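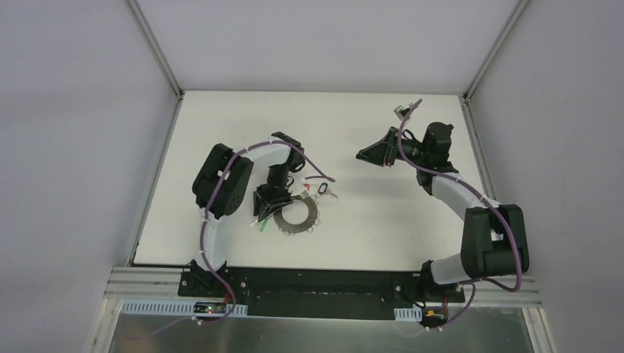 新闻稿

Pavero推出首饰售后养护计划，51家门店同步受理链饰清洁、检修与改长服务

2023年5月9日，首饰零售商Pavero宣布，旗下首饰售后养护计划即日起在全部51家门店上线。顾客可将项链、手链、脚链及带链吊坠送至任一门店，由店员登记后统一转交Mukiron工坊处理，完工后在原门店领取，也可选择寄送到家。该计划同时接受非Pavero品牌的首饰。

此前，Pavero的售后服务由各门店自行安排，收费和工期并不统一。有的门店与附近的修理铺合作，有的门店只提供简单擦拭，遇到断链或搭扣失灵，只能请顾客另找地方。新计划将受理标准、价目和交付时间统一下来，所有门店使用同一份登记单，顾客在一地送件，也可以在另一地查询进度。

Pavero售后业务负责人Sebastião Barros表示：“我们卖出去的链子，多数问题都出在搭扣和连接环上，修起来并不复杂，但顾客常常不知道该找谁。有人把断了的链子放在抽屉里，一放就是好几年。我们希望他们路过门店时顺手带来就行，不用预约，也不用找发票。”

服务内容

养护计划分为4个项目，可单独选择，也可合并办理。

一、基础清洁。适用于银、金、铂金及不锈钢材质的链饰。处理内容包括去除表面污垢、氧化层和残留的护肤品，随后漂洗、干燥并擦亮。镶有珍珠、琥珀、珊瑚、绿松石或欧泊的首饰不使用超声波设备，一律改为手工擦洗。电镀首饰只做温和清洗，不做抛光，以免镀层进一步变薄。

二、检修。包括断链焊接、连接环更换、搭扣更换以及吊坠扣头加固。搭扣提供弹簧扣、龙虾扣和盒式扣等常用款式，顾客可在登记时选择与原件相同的款式，也可以改换。年长顾客或手指活动不便的顾客，可选用尺寸较大的搭扣或磁吸搭扣。磁吸搭扣不建议装有心脏起搏器的顾客使用，店员在登记时会口头询问。

三、改长。可加长或截短。截下的链节装袋后随件退还。加长部分尽量选用同材质、同粗细、同纹样的链条；如库存中没有完全一致的链条，工坊会先联系顾客，征得同意后再动工。

四、复镀。适用于镀金、镀铑及镀玫瑰金首饰。复镀前须先完成清洁，原有划痕较深的，需另行抛光。复镀后的颜色可能与首饰购买时略有差别，登记单上附有色卡供顾客比对。

受理流程

顾客将首饰送到门店后，店员会当面检查并称重，在登记单上写明材质印记、现有损伤和所需项目，双方签字后各留一联。首饰随即装入独立编号的封口袋，由门店转送工坊。

工坊收件后复核重量和损伤情况。如果与登记单不符，或者发现登记时没有注意到的问题，例如焊点开裂、空心链凹陷，工坊会暂停处理，由门店联系顾客说明情况并重新报价。顾客不接受新报价的，首饰原样退回，不收取费用。

完工的首饰在寄回门店之前，须经过搭扣开合、链节受力和外观三项检查。检查由不参与该件维修的人员进行，检查人姓名写在随件卡片上。

基础清洁的交付时间为3个工作日，检修与改长的时间由工坊在复核后通知。复镀需要排期，门店会在登记时给出预计日期。以上时间均从工坊收件当日起算，不含寄送时间。

价格

基础清洁按件收费，不按重量计算。检修按所更换的部件和焊点数量计费，贵金属部件的材料费另计，以登记当日的门店牌价为准。改长时截短只收工费，加长则收取工费和链条材料费。完整价目表张贴在各门店柜台，也可向店员索取纸质版本。

凡在Pavero购买的首饰，自购买之日起一年内可免费清洁一次。顾客不必出示发票，店员可凭购买时登记的手机号码查询。没有登记手机号码的，可出示支付记录。

关于工坊

Mukiron工坊长期从事首饰修复与小批量链条制作，目前有员工116人，分为焊接、打磨、电镀、镶嵌和检验等岗位。工坊与Pavero此前已在Sepúlveda系列编织链上有过合作，负责该系列的搭扣装配和售后维修。根据双方协议，工坊为养护计划单独安排工位和收发人员，送修首饰与新品生产分开存放。

Barros介绍，选择集中处理，主要考虑的是配件。“一家门店很难备齐所有尺寸的连接环和搭扣。链子细一点粗一点，用的环都不一样，颜色也要对得上。放在一处做，配件可以备得全，师傅手也熟。代价是多了路上的时间，这一点我们会在柜台跟顾客讲清楚。”

对于首饰在运送途中的安全，Pavero表示，所有转送件均已投保，保额以登记单上双方确认的估价为准。对于有特殊纪念意义、顾客不愿寄送的首饰，门店可以代为预约，由顾客自行送往工坊。

日常保养建议

配合计划上线，Pavero在各门店免费发放链饰保养手册。手册由工坊师傅参与编写，主要内容如下。

佩戴顺序：先化妆、喷香水、整理头发，最后再戴项链。取下时则先摘首饰，再卸妆。

避免接触：游泳池水、温泉水和漂白类清洁剂容易使银饰变色，也会损伤K金的焊点。做家务、泡温泉和游泳前应将首饰取下。

睡觉时不宜佩戴细链。细链在翻身时容易被衣物或头发钩住，反复弯折后会在同一位置断开。蛇骨链和方丝链弯折后难以复原，收纳时不要对折。

收纳：每条链子单独放置，扣好搭扣后再收。银链擦干后放入密封袋，并尽量排出空气。珍珠项链应平放，不宜长时间悬挂，也不宜装入密封袋。

打结的处理：将链子平放在光滑的桌面上，解开搭扣，用两根细针从结的中心向外慢慢拨松，切勿用力拉扯两端。若链子很细，或者结已经拉紧，可以送到门店处理，单纯解结不收费。

自查：把链子平铺在浅色的布上，沿着链身看一遍，留意连接环有没有开口，搭扣弹簧是否有力，吊坠扣头内侧是否磨薄。经常佩戴的链子，换季时查一次即可。
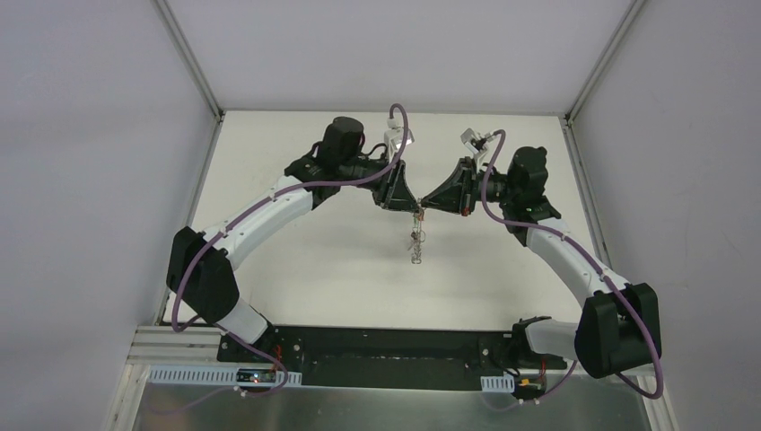 旧链回收与换购

养护计划同时开放旧链换购。对于损坏严重、修理费用高于材料价值的贵金属链饰，顾客可以选择折价换购新品。门店当面称重并检测成色，按当日回收牌价计算，款项可抵扣新购首饰的价款。顾客也可以只取走吊坠，将链条部分单独折价。

换购适用于金、铂金和银质链饰，不适用于电镀、合金及不锈钢产品。镶嵌宝石的链饰须先拆下宝石，拆下的宝石退还顾客。

回收的金属由工坊统一熔炼提纯，用于制作连接环、搭扣等配件。Pavero不会将回收的旧首饰翻新后作为新品出售。

Nastetti系列同期上架

与养护计划同时推出的还有Nastetti系列细链。该系列为纯银及18K金材质，在设计时考虑了日后维修的需要：搭扣两侧均使用可单独更换的连接环，延长段与主链分开连接，损坏时只需更换其中一段。系列内各款链条的备用链节由工坊长期留存，供日后改长时选用。

该系列目前在全部门店有售。购买时可当场改长，截下的链节由顾客带走，或者随登记资料存放在门店。

后续安排

Pavero计划于7月增加耳饰和戒指的养护项目，首批内容包括耳针更换、耳夹调节、戒圈改号和爪镶加固。手表及机械类饰品暂不在受理范围之内。

门店员工已完成登记、称重和材质识别方面的培训。遇到无法当场判断材质的首饰，店员会在登记单上注明“待检”，由工坊检测后再确定处理方式，其间不会进行任何清洗或加热。

顾客如对维修结果不满意，可在领取后三十天内持登记单回到门店，由工坊免费返修一次。同一焊点或同一部件在此期间再次损坏的，返修不收取工费和材料费。因外力拉扯造成的其他部位断裂，按新件登记。

关于Pavero

Pavero是一家首饰零售商，主要经营金银链饰、吊坠及婚庆首饰，自有系列包括Sepúlveda和Nastetti。公司以直营方式管理全部门店，并提供定制、刻字和售后养护服务。

关于Mukiron

Mukiron是一家首饰加工与修复工坊，承接品牌售后维修、链条制作和电镀业务，同时接受个人顾客送修。

媒体联络

采访及资料索取，请联系Pavero媒体事务部。价目表、保养手册电子版及产品图片可向该部门索取。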